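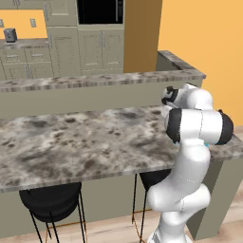
Setting up a kitchen simulation before you bolt a used arm to your bench

Most guides to simulation for home builders promise that you can work everything out on the computer and then press go on the real machine. I don't believe it, and after a winter of trying I believe it less. What a simulator will do is catch the stupid mistakes cheaply. That is worth a few evenings, provided you know which mistakes it catches and which ones it hides.

I share a unit at the Pekbridge workshop, and the goal for this build is modest. I want an arm at one end of a counter that can pick up a mug and set it down somewhere else on the same counter. No dishes, no cooking, no talking. If you're after something grander, the steps are the same and the disappointment is larger.

What you need

A computer with a real graphics card. Mine is old and it copes.
A simulator that can load robot description files. I won't recommend one. They all have forums full of people stuck on the same things.
A description file for your arm, from the seller or from someone who measured it.
A kitchen model, downloaded or built by hand.
A tape measure, and the patience to use it twice.

Step 1. Measure the real place first

Do this before you open any software. Write down the height of the counter, its depth, how far the top sticks out past the panel underneath, and the distance to anything the elbow could hit. Raised ledges matter. So do stools, which get pushed in on Sunday and pulled out again by the time you're back.

People skip this step because downloading a kitchen is more fun. Then they spend a month teaching an arm to work at a counter that doesn't exist.

Step 2. Load a kitchen and distrust it

Ready-made kitchens look great. Marble tops, green cabinets, an orange wall, a toaster on the back counter. Looks tell you nothing about whether the collision shapes are any good, so turn on the collision view and see what the physics engine thinks is there.

Look for three faults in particular. A countertop may have a collision box that ends short of the visible slab. An overhang may be filled in solid all the way to the floor, so the arm can't pass under it even though you can plainly see the gap. And stools are often one fat block with no space between the legs, or they have no collision shape at all and the arm sails through.

Fix the shapes near the arm. Leave the far cabinets alone unless you plan to open them, which you shouldn't in a first build.

Step 3. Place the arm where you could really mount it

This is where simulated builds go wrong most often. On screen you can put the base anywhere. It can float or sink into the floor, and nothing complains. In the workshop the base needs a plate, the plate needs bolts, and the bolts need something thicker than a cabinet panel to bite into.

I set mine up near the right end of the counter, with the arm coming up beside it and the gripper over the top. Before committing to a spot, answer these on paper:

What does the base bolt to?
Where does the power cable go, and can the elbow catch it?
Can you reach the stop button without leaning past the arm?
Can someone still walk by?

If the first answer is "I'll figure it out," you haven't placed the arm. You've decorated a picture with it.

Step 4. Check the description file

My file came with the arm, a secondhand Clodetti, and it was wrong in 2 places. One joint limit was wider than the real joint allows, and the weight of the gripper was left at zero. The simulated arm moved beautifully, as anything would with a weightless hand.

Move each joint alone to both ends of its travel and compare with the printed sheet. Then weigh the gripper on a kitchen scale and type in the number. Mine came to 600 grams with the mounting ring, and the nice smooth motion I'd been admiring turned into a noticeable sag until I retuned the controller. I'd much sooner see that on a screen.

Step 5. Start with a dull motion

Pick two points over the counter, well above the surface. Move between them slowly. Watch the elbow, because the elbow is what hits things. Everyone stares at the gripper, and meanwhile the big lower link is swinging toward a stool.

Once that runs clean, lower the points a little and run it again. Add the ledge behind the counter as a keep-out zone with a generous margin. Then add the seats of the stools, in both positions, pushed in and pulled out.

Don't bring in the mug yet.

Step 6. Bring in the mug, and lower your hopes

Grasping is the part I trust least. Contact between a rubber fingertip and a glazed mug is hard to model, and most simulators settle for a friction number that somebody picked because it worked. Turn it up and the arm can hold anything. Turn it down and it drops everything. Neither setting tells you about your own mug.

I tried the Geltel contact plugin, which a lot of people swear by. It was slower and the grasps looked more lifelike. Whether they were closer to the truth I can't say, and I haven't seen anyone on the forum show that they are. I went back to the default and treated every simulated grasp as a rehearsal of the approach path only. For that it does well: you find out whether the fingers can get around the handle before the wrist hits its limit.

Step 7. Vary the things you got wrong

You measured the counter, and your measurement is off. So is mine. Run the motion with the counter a bit higher, then a bit lower, then with the base turned slightly. If the whole plan falls apart when the base is off by the width of a pencil line, it was never a plan.

Changing the colors and lighting matters only if you're using a camera to find the mug. If you are, change them a lot. A glossy rendered counter under perfect light is a kind place for a camera, and a patterned one may still fool it. Your kitchen at seven in the evening is less kind.

Step 8. Move to the bench, at low speed

Copy over the dull motion from step 5 and nothing else. Set the speed limit in the arm's own controller, so that a bug in your script can't override it. Keep a hand on the stop button and keep everyone else on the far side of the room. Put cardboard boxes where the ledge and stools would be.

Run it. Then run it again with the gripper carrying a weight. Compare the real path with the simulated one and write the difference down, even if it's embarrassing.

Trouble you'll probably meet

The arm shakes when it's standing still. Usually the physics time step is too long or the gains are too high. Halve the step first.

The arm explodes off the base at startup. Two collision shapes overlap. Check the base against the side of the counter.

Everything works in simulation and the real arm stops halfway. Look at the motor current limit. My Akpalu power supply was the culprit, and no simulator was ever going to tell me that.

The mug slides along the counter by itself. Its collision shape is probably sunk slightly into the top. Raise it a hair and let it drop.

Where mine stands

The real arm runs the dull motion and carries a weight over cardboard. It hasn't picked up a mug that I'd be sorry to lose. I'll update the page in July if the new mounting plate fits, and if it doesn't, I'll put up the measurements so you can see which one I got wrong.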